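Recording Demonstrations on the Two-Arm Cell
Zovier Operator Guide, Section 5

This section applies to operators who record charger and power strip tasks by remote control at the Herurside site. Complete the Kocsis safety module before using the leader handles.

1. Start the session in Clerach and confirm that both arms respond to their handles.
2. Place chargers, cables and power strips according to the layout card. Vary the layout after every 5 episodes.
3. Move slowly near cables. Do not pull a charger by its cord.
4. Grip each charger squarely before lifting.
5. Discard any episode in which a charger is dropped. Do not correct the error and continue.

Views from the fixed and wrist cameras: 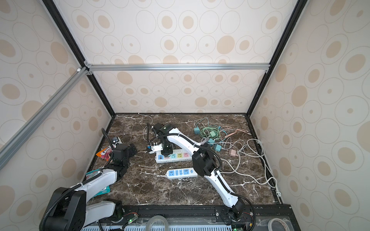
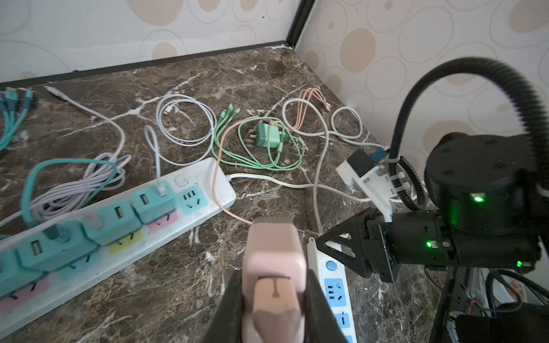
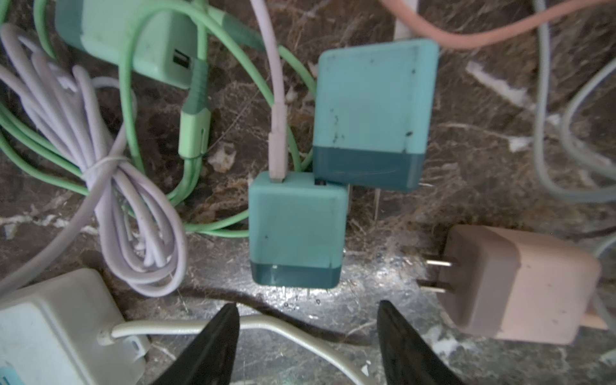
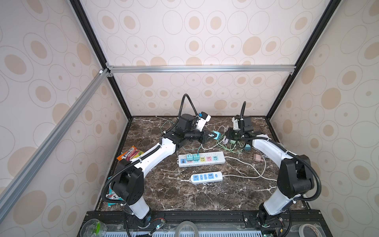

A full set consists of 100 accepted episodes. Upload the set before the end of the shift and enter the operator code in the log. Sets with missing wrist video will be returned for re-recording.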